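Grudau two-finger gripper: a long-term review, including the bit where it let go

I've put off writing this one since April, mostly so I could be fair to a tool I like a great deal. If you've come from my earlier write-up, you'll remember I was smitten with the Grudau from the day it came out of the box, and much of that still stands. But we've had a fault with it that I think buyers should hear about before they hand over their money, so settle in with a cuppa and I'll try to get it all down in order.

What I like

The fingers are chunky and black and they look like they belong on a proper piece of machinery. The screws are easy to get at with an ordinary driver, and swapping a pair of finger plates is a ten-minute job even if you're being fussy. It came with a lead long enough to reach the back of our bench (small mercies!) and the Skuvora software talked to it on the first try. The wrist camera clips on without fuss and gives you a good straight look down between the fingers.

Close to the bench it's lovely and gentle, too. I've had it picking up paper cups without a dent in them, and I honoured it with the job of passing me my biscuits for a whole afternoon.

What went wrong

Our standard test is a lift and hold: grip something round, raise it to shoulder height, wait, put it back. The Grudau did 2181 of those before anything odd happened. Then one morning it opened its fingers in the middle of a hold, with no warning and no message on the screen, and a full tin of tomatoes came down on the bench. No one was underneath, thank goodness, but my colleague Arnar Bach had been leaning in there a minute earlier to fix a cable, and we both went rather quiet.

It did it again 46 lifts later. After a lot of head scratching we traced it to the homing routine. If the supply dips even briefly, the gripper restarts, and the first thing it does on restarting is open right up to find its limits, whatever it happens to be holding. I was gobsmacked that this was the factory setting. Wogan, who sold us ours, were very decent about it and sent the newer firmware, where you can choose "stay put on restart" instead. You do have to go in and choose it, mind. The update by itself leaves the old behaviour switched on.

How we test it now

We've gone back to light things, kept low over a soft mat, and heavy tins are off the menu until I'm happier. An open can with a tennis ball in it has become the favourite, being a good shape for flat finger plates and not much of a worry if it falls.
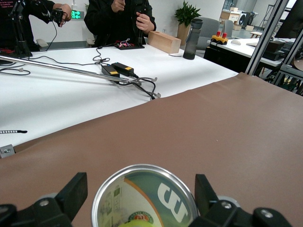
Should you buy one?

I'd say yes, if your loads are light and you're willing to change that setting before you do anything else. We've had 1000 lifts since the change without a drop, which has cheered me up, though I'm still keeping my hands well clear. If you'll be lifting anything heavy over a place where people reach in, look at the Kalthorpe, which costs more and has a spring that holds the fingers shut when the power goes.

I've taken a star off for the restart business and half of one for the manual, where the warning is on page 16, in a footnote, in very small type. Three and a half stars from me, and I'll add to this if it misbehaves again.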